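Revisión de la casa antes de las vacaciones – mi lista, con comentarios

La hago cada verano y este año la paso a limpio (dom 13 de julio, con un calor que no invita a otra cosa). Nos vamos hasta septiembre, así que voy punto por punto.

1. Extintor de la cocina. BIEN
La aguja está en verde y la anilla en su sitio. Le he quitado el polvo, que daba vergüenza.

2. Detectores de humo. REGULAR
El del pasillo pita al pulsar el botón, el del dormitorio ni se inmuta. Pila nueva y a repetir la prueba esta noche.

3. Cuadro eléctrico. BIEN
El diferencial salta a la primera con el botón de test. Los rótulos siguen siendo los del dueño anterior – "cuarto nena" es ahora mi despacho – y algún día los cambiaré.

4. Regletas. MAL
La del salón, una Palumbo viejísima, tiene el enchufe amarillento y baila. ¡A la basura! Lo que se quede conectado irá a pared, y del resto me lo llevo todo desenchufado.

5. Llave de paso. REGULAR
Gira, pero dura como una piedra. Le doy unas vueltas de ida y vuelta cada año para que no se agarre del todo.

6. Caldera Trerusent. BIEN
Presión correcta, rejilla limpia, revisión pagada (9 euros más que la última vez, ya les vale).

7. Gomas del gas. PENDIENTE
La fecha impresa caduca en septiembre. Prefiero cambiarla antes de irme y quitármelo de la cabeza.
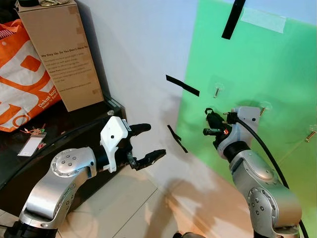 En Tulitz me comentaron que la goma del gas hay que mirarla también por detrás de la cocina, donde roza con el mueble, y que la fecha sola no basta. Tomo nota: toca mover el horno.

8. Ventanas y persianas. BIEN
Cierran todas. Dejo dos a medio bajar.

9. Nevera. PENDIENTE
Vaciar, apagar y dejar la puerta entreabierta con un trapo.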